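スイカの切り方と出し方 「コツ」を疑いながら三角に切る

2021年11月29日

スイカの切り方を調べると、どこを見ても「種が取れる」「絶対に失敗しない」「甘さが均等になる」と書いてある。私はこの手の断言をあまり信用していない。スイカは一玉ごとに種の並びも皮の厚さも違うし、切る人の包丁も違う。以下は、いろいろ試したあとに残った手順だけを書いたものだ。残らなかったものについても、なぜ捨てたかを少し書いておく。

11月にスイカの記事かと言われそうだが、うちでは店に出ていれば季節に関係なく買う。冬場のものは高いし、小さい。それでも切り方は同じである。

用意するもの

・スイカ(小玉でも大玉でも、カット売りの四分の一でもよい)
・刃渡りの長い包丁
・まな板
・濡らして絞ったふきん
・平らな皿

包丁は専用品でなくてよい。Vitaleの「フルーツスライサー」という、扇形の枠にワイヤーを張った道具を使ってみたことがあるが、皮のところで止まり、結局は包丁で切り直した。洗う手間も増えた。手持ちの包丁を研いだほうが早いと思う。

選び方について

叩いて音で判断するという話がある。低く響けば熟しすぎ、高ければ未熟、その中間がよいらしい。売り場で何度もやってみたが、私には違いがわからなかった。わかる人もいるのだろう。ただ、わかると言う人が外したときの話はあまり聞かない。

カット売りなら断面が見えるので、そちらのほうがまだ頼りになる。赤い部分の色が端まで続いているか、繊維が割れて隙間になっていないか、汁が容器の底に溜まっていないか。見るのはそのくらいである。丸ごと買うときは、同じ大きさのものを2個持ち比べて重いほうにしている。これも効果があるのかどうか、確かめようがない。

冷やし方

食べる前の晩から冷蔵庫に入れておく。急ぐときは氷水に浮かべて、ときどき回す。上に出ている側はなかなか冷えないので、濡れたふきんをかぶせておくといくらかましになる。

「冷やしすぎると甘みが消える」とよく言われる。たしかに冷たすぎると味がぼんやりするが、消えるというほどのことはない。皿に出してしばらく置けば戻る。私は冷たいほうが好きなので気にせず冷やしている。

切る手順

1. まず皮を洗う。包丁は皮から入って中身を通るので、ここは省かない。水気はしっかり拭く。濡れた皮は滑る。

2. まな板の下に絞ったふきんを敷く。丸いものを切るときにまな板が動くのがいちばん怖い。

3. 丸ごとの場合は、ヘタのある側を薄く切り落として平らな面を作り、それを下にして立てる。横に寝かせたまま切り始めるやり方も見かけるが、転がるので勧めない。

4. 上から縦に半分に割る。一気に押し切ろうとせず、刃先を入れてから手前に引く。途中で固くなったら、包丁を抜いて反対側から入れ直す。

5. 半分を伏せずに、さらに縦半分にする。これで四分の一になる。

6. 四分の一を皮を下にして置き、端から直角に、好みの厚さで切っていく。これで三角形になる。厚さは指の太さくらいが食べやすい。薄すぎると持ち上げたときに先が折れる。

7. 両端の小さくなった部分は三角にこだわらず、皮を外して角切りにする。

計りたい人のために書くと、私の三角は一切れで皮ごと100グラム前後のものが多い。毎回計っているわけではないし、計る必要もない。

種の筋に沿って切れば種が全部表に出る、という方法も試した。横に輪切りにして種の並びを見つけ、その線に合わせて放射状に包丁を入れる。いくらかは表に出る。全部は出ない。見慣れない形の切れ端が増えて、皿の上が落ち着かなくなった。種は食べるときに出せばよいと思っている。

出し方

大皿に山盛りにすると見栄えはするが、下のほうが汁に浸かる。人数が少なければ、一切れずつ小さな皿に分けたほうがよい。皿は透明なガラスが合う。スイカの赤がそのまま見えるし、白いテーブルに置けば余計な柄もいらない。テーブルが丸い場合は、皿を真ん中に置くとどの椅子からでも手が届く。当たり前のことだが、角のあるテーブルから替えたときに初めて気にした。

縁のまったくない皿は避ける。汁が流れる。深い鉢も取りにくい。浅くて、わずかに縁が立っているくらいがちょうどよい。

Allariのガラス皿が冷えを保つという触れ込みで、4,000円出して買った。普通のガラス皿と並べてスイカを置いてみたが、私の指と舌では差がわからなかった。皿としては気に入って使っている。値段の分だけ冷たいかというと、疑わしい。

椅子に布のクッションを置いている家では、食べる前にどかすか、汁が落ちてもよいものに替えておく。スイカの汁は乾くとべたつく。柄物なら目立たないという意見もあるが、目立たないだけで染みは付いている。

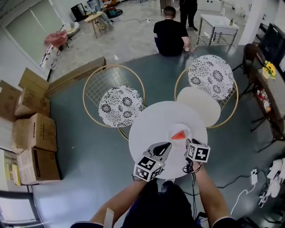
切ったスイカは皿に出す前に塩を振っておいたほうがよいですか。

先に振ると水が出て表面がゆるくなるので、食べる直前に各自で振るのがよいと思います。甘いスイカなら、塩がなくても困りません。

保存

切ったものは、皿ごとラップをかけるより、密閉容器に移したほうが匂いがつきにくい。三角のままだとかさばるので、残った分は皮を外して角切りにしておく。翌日のうちに食べる。三日もつと書いてあるところもあるが、二日目の夜にはもう食感が違う。

「Drenoteo」という鮮度保持シートも一度使った。容器の底に敷くと水分を吸うというもので、たしかに水は吸っていた。ただ、折りたたんだキッチンペーパーでも同じように吸っていたので、買い足してはいない。

皮の白い部分は漬物にできる。緑の固い皮をむき、薄く切って塩でもみ、しばらく置いて絞る。捨てるのが惜しい人はどうぞ。私は毎回やるほどおいしいとは思わないが、生姜を足すと少しよくなる。

Undthorpe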